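3.2 Collecting the cloth sorting demonstrations
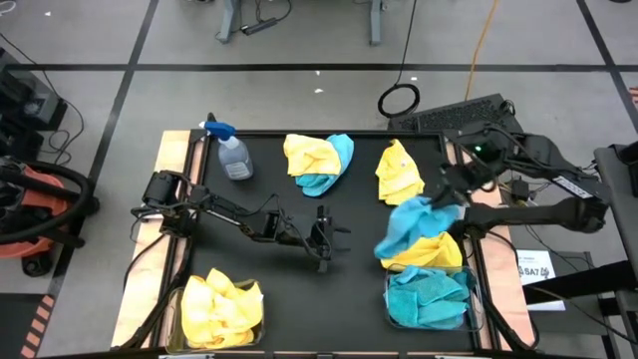 Figure 4. Two-arm cell at the Drindport site during a cloth sorting episode, viewed from the head camera.

Cloth is awkward to gather examples for, mainly as no two starts are ever the same. A mug put back on its mark is the same mug. A microfibre cloth dropped twice gives two different piles, and the policy has to cope with both. We therefore gave up on fixed start poses after the first session and let the operator scatter the cloths by hand, then record straight away. The task is short to state: pick up a cloth, carry it to the bin of its colour, let go. Yellow cloths go to the left-hand bin, blue and turquoise to the right. In Fig. 4 the right arm is holding up a light blue cloth with a yellow one lying under it, and the left gripper is open with nothing in it. We kept plenty of moments of this sort. Early versions of the policy tended to close on whatever was nearest, so a crumpled cloth hanging over one of the other colour is worth more to us than ten clean picks from bare table.

Both arms are driven by one operator and all joints are logged, also for the arm that is idle. We did think about dropping idle-arm data to save space — Väisänen did this in their folding set — but then the model never learns to wait. Waiting matters. In our first runs the spare arm drifted towards the middle and the two met over the pile.

Episodes. 51 kept for this split, out of a larger number recorded. Thrown out: dropped frames, operator stopped half way, wrong bin without a correction. Wrong bin WITH a correction was kept and tagged "recover", 4 of these so far, too few to say much. Median length 31 seconds. Resets took roughly as long as the episodes themselves and were the real cost of the whole thing, see Sec. 5.

The spray bottle is left on the table on purpose. It is not part of the task and carries no label in the logs. Heller reports that policies trained on a bare table fall over as soon as a stray object turns up, and we saw the same in July when the bottle was moved between sessions. It now gets moved every few episodes, no fixed scheme. Same for the bins but only by a few centimetres, any more and the left arm can't reach the far corner.

Colour was the other headache. Blue and turquoise look very close under the evening lights, and two of the operators disagreed on which was which. Both go in the same bin so the label is unaffected, but the written task prompts were inconsistant and had to be redone by N. Eskola in one pass. Prompts now say "blue-green" for either. Fliltau-style free text was tried for a bit, dropped — too much spread in the wording for a set this small.

Not covered here: folded cloths, wet cloths, and cases where both grippers hold the same cloth. The last one does happen by accident. We left those episodes in and did not tag them, which with hindsight was a mistake as they now have to be found by hand.

Filed under: Robot Learning, Manipulation, Datasets
Last updated: July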